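3.2 Participants and setting

The study was carried out in two office buildings in Leltari, both run by the same property company and both with a shared kitchen on every floor. A total of 254 employees were invited by email in May, and 100 agreed to take part. Shift workers and people who worked from home more than two days a week were left out, as they could not be expected to use the kitchens on a regular basis. No payment was offered.

Most earlier work on shared kitchens has looked at cleaning disputes or food theft. We were interested in a narrower question: how people come to treat a mug as their own when it belongs to the office, and what they do when someone else uses it. Informal ownership of this kind is rarely written down anywhere. New employees learn it by making mistakes, and several of our participants could describe their first one in detail.

3.3 Procedure

Each participant filled in a short questionnaire at the start of the study and again eight weeks later. The questionnaire asked which mug the participant used most often, where it was kept, whether it had been brought from home, and how the participant would feel on finding it in another person's hands. Answers to the last item were given on a scale from 1 (would not notice) to 7 (very annoyed). Between the two questionnaires, participants kept a diary of their hot drinks on paper cards, which were collected every Tuesday afternoon.
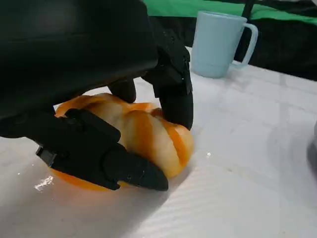 Figure 2. Tabletop with a striped object and a light blue mug.

Diary cards asked for the time of the drink, the mug used, and the place where the mug was left afterward. We did not ask what the drink was. In a trial run at the Brornard site, participants spent most of the writing space on that subject and left the other fields blank. Cards with no mug recorded were kept in the data set but were not used in the analysis of mug choice.

Interviews were held with a smaller group drawn from both buildings. They lasted between 20 and 40 minutes and took place in a meeting room away from the kitchen, so that people could speak freely about the others on their floor. Gaetano Villa led the interviews and Sherif Fahmy coded the transcripts. Codes were then discussed until both agreed on them. Where agreement could not be reached, the passage was marked as unclear and set aside.

3.4 Coding of ownership claims

We separated strong claims from weak ones. A strong claim was one the participant would defend out loud, for instance by asking for the mug back. A weak claim was one the participant felt but would not mention. Mugs brought from home nearly always carried a strong claim. Office mugs were harder to place. Some participants said that a plain office mug became theirs after a week or so of steady use, while others said that this could never happen, however long they had used it.

Storage turned out to matter more than we had expected when planning the study. A mug kept on a desk overnight was seen as taken, even by people who disapproved of the habit. A mug returned to the cupboard was open to anyone, and several participants described placing theirs behind the others, on a high shelf, to make it less likely to be picked. We coded this as a weak claim, following the approach El Khatib takes to reserved seats in staff canteens. The dishwasher was a difficult case. Participants did not agree on whether a mug in the dishwasher still belonged to its last user, and we report those answers separately in Section 4.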